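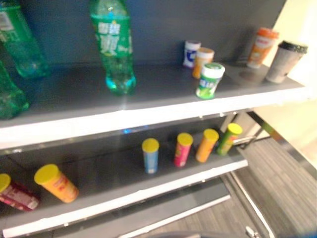
Practice shelf, drinks up top and snack tubes underneath

Ignacio Whitfield
Right, I've been promising this thread since March. These are our house rules for robots that take things off shop shelves. I wrote most of them, I've broken most of them, and version 6 went up on the wall in Zullumthorpe this morning. Thread!

Bit of background first. I work on shelf picking at Malletti and my whole job is basically groceries. Bottles, tubes, gum, cups with lids on. If you came for warehouse cartons you'll be disappointed (but stay anyway, there's gum).

We do have the proper safety paperwork too, risk assessment and all that, and none of what follows replaces it. Go and read ISO 10218 if you work with industrial arms. It's long and you'll want biscuits. My rules are the small everyday stuff that sits underneath, the things you'd tell a new starter on the first day and then again on the second.

Rule 1. Look at the shelf before you switch the arm on. With your own eyes, please, and from the front AND the side. Write down what's standing, what's lying down and what's leaning. A tube on its side is a perfectly good thing to have on a shelf, real shops are full of them, but it has to be in your notes or the run is no use to anyone later.

I'm a bore about this one. We had 301 runs logged for Bravodura last spring and 56 of them had no starting notes at all. Guess who had to sit and work out what had been where. I ate a lot of crisps that fortnight.

While I'm moaning: "untidy" is not a starting note. Nor is "as before". As before WHAT

Rule 2. Agree the neighbours. Every item you're going to pick has something next to it, and you have to say out loud which of those things the hand is allowed to brush against and which it isn't. Soft pack at the back, fine, give it a nudge. Full fizzy drink bottle, absolutely not, keep your knuckles to yourself.

Small items near the lip of the shelf get extra care from us. You've got the hand, the wrist and all the cabling coming in at an angle, and the bit everybody watches is the fingertips. The wrist is the bit that bumps things! So whoever is standing by watches the wrist and the neighbours, and leaves the fingertips to the person on the controls. Little green can, big hand, busy corner:

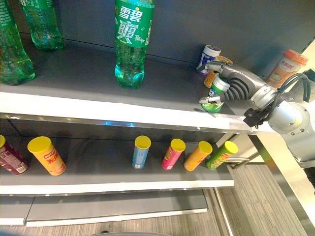

Rule 3. One person calls stop, and everyone can call stop

Sounds like a contradiction and I've had arguments about it. What I mean is there's one named person with the stop button in reach for the whole run, and they don't do anything else. No typing, no tea. But anybody in the room can shout and that person presses it, no discussion. You have the discussion afterwards.

And nobody gets told off for a stop that wasn't needed. I'd sooner have ten of those than one where somebody stood there wondering whether to say something.

Rule 4. Slow for the last bit. Fast through open space if your assessment allows it, then slow right down near the shelf, slower again near the item. We set our slow point by measuring from the front lip, because the lip is easy to find and doesn't move about like the stock does.

Somebody's going to ask me what speed. I'm not putting a number on here, sorry! It depends on your arm, your room and who's in it, and I don't want my number turning up in your paperwork.

Rule 5. First touch is a question, grip is a decision. (Xaba wanted that on a mug. I said no.) In plain words, when a finger meets the item, wait a beat and check it's the item you meant and that it's where you thought. Then close the hand. Light round things are the worst for this, they'll happily shuffle off if you push them from one side. Gum jars are my nemesis.

One finger on the jar, hand not round it:

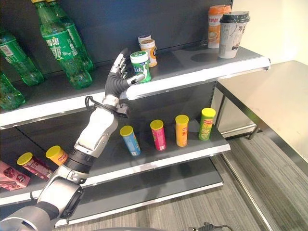
Can the robot use the same grip for every item on the shelf?
It can try, but we don't allow it. Each item gets a grip written on its own card, with where to hold it and how hard, and if there's no card it doesn't get picked.

Got that one twice last week so it might as well live in the thread. The cards are just index cards by the way. We tried a fancy database and went back to index cards in a shoebox.

Rule 6. Keep it upright until you've got a reason not to. If it stood up on the shelf, it stands up in the hand. If it was lying down, you decide beforehand whether you're turning it and where. Turning something over right above a row of other stock is how you end up crawling round the carpet.

Rule 7. Come out before you go up. Once you have hold of the thing, clear the front edge of the shelf, and only then lift or lower. I've watched lovely clean grasps wasted by a lid clipping the shelf above on the way out. Makes a horrible little tick noise. You'll know it when you hear it.

Rule 8. Hold and look. When the item's out in front of the shelf, pause for three seconds and let the person on stop look at the item AND the row it came from. Has anything else shifted? Is anything leaning that wasn't before? Write it down now while you're both looking at it, future you has a terrible memory.

A red tube with a yellow lid, upright and out in front of the shelves, is what I want to see at this point:

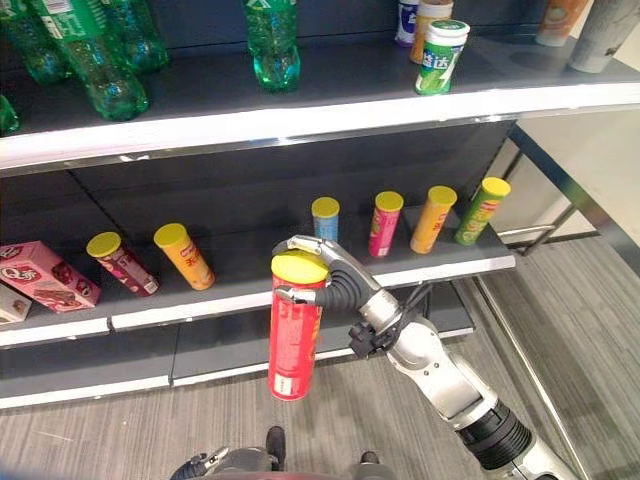 What should happen if the robot drops something?
Stop the arm first, then wait until it's fully still and safe to approach before anyone picks the item up. Log the drop with the item and the stage of the move, and don't use that item again until it's been checked for dents or splits.

The number of people who just lean in and grab it! Me included, first month, got a proper talking to and deserved it.

Rule 9. Put the shelf back yourself. By hand, from the starting notes. Don't get the robot to tidy up at the end of the day when everybody's tired and wants their coat. If the notes weren't good enough to put it back from, that goes in the log too, and see Rule 1.

Rule 10 used to be "no eating the stock". Dropped in version 6 as unenforceable.

Someone's asked in the replies if you can copy these. Yes, help yourselves, change whatever you like. Only thing I'd ask is you put your own version number on, so I don't get messages about rules I never wrote.

Also asked: do we do the same for fridges? Not yet. Doors are a whole other thread and Xaba has Opinions about door seals. I'll try and get them written down before the next Bravodura visit.

Oh and one I forgot, it's pencilled on at the bottom of the wall copy. Check the cable loop at the wrist before the first run and again after lunch. It can catch on a shelf edge even when the hand itself is well clear. It'll be Rule 10 in the next version, now there's a gap.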